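Ticket 2509 - Bin picking cell, Woltside
Intermittent protective stop when moving in over the bin
Raised by: Mpho Adams
Assigned to: Lwazi Xaba
Priority: High
Status: Monitoring

Reported fault
Robot stops partway through the descent to pick. Pendant shows a collision stop on axis 6. No contact with the bin, the blocks or the clamp was seen by the operator on any occasion. Clears with a reset and usually runs again straight away. Log export shows the first stop at cycle 159 after the Talemix update, then at irregular intervals.

Checks so far
Payload data compared with the gripper sheet: correct. Tool centre point re-taught, no change. Bin position checked against the stored frame and found within tolerance. Anayeli swapped the vision job back to the old version for one shift and the stops carried on, so vision is ruled out.

Stops only happen when the wrist turns a long way to line up with a block lying at an awkward angle. Blocks that need little wrist rotation are picked without trouble. 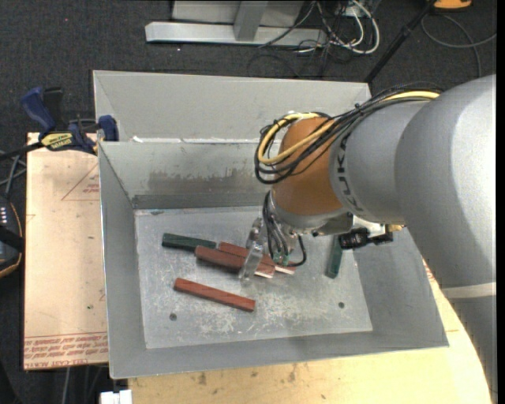

Page last changed: Sunday, August 31, 2025, by Lwazi Xaba

The black cables and the yellow one run along the top of the arm and loop round the left of the wrist. The yellow cable takes the wider loop. The thin black wires to the green connectors hang beside the fingers.

Lwazi Xaba
Jogged axis 6 by hand at low speed with the drives in T1. Near the end of the working range the bundle goes tight over the wrist and motor torque climbs steadily. Let go of the jog key and it stays high. Repeated in the other direction: torque stays flat. The controller is reading cable drag as a collision. The stop is doing its job and the detection threshold must not be raised to get round this.

Bello Adeyemi
Agreed on the threshold. Is there any damage to the yellow cable? We had a jacket split on the Lo cell with the same symptom.

Lwazi Xaba
None found by eye or by touch. Continuity held while flexing. I would still replace it at the next planned stop - it has been pulled on for a while.

Action taken
1. Cell locked out. Ties at the wrist cut and the bundle refitted with more slack.
2. Axis 6 range limited in the pick program. Blocks are symmetrical, so the planner now takes the shorter turn.
3. Collision threshold left at its original value.
4. Ran 581 cycles at production speed with no stops.

Still open
Replacement cable on order through Netis. Ntombi Pretorius to confirm delivery. Mpho to note any further stop here with the axis angle from the log. Do not close until the new cable is fitted and the run repeated.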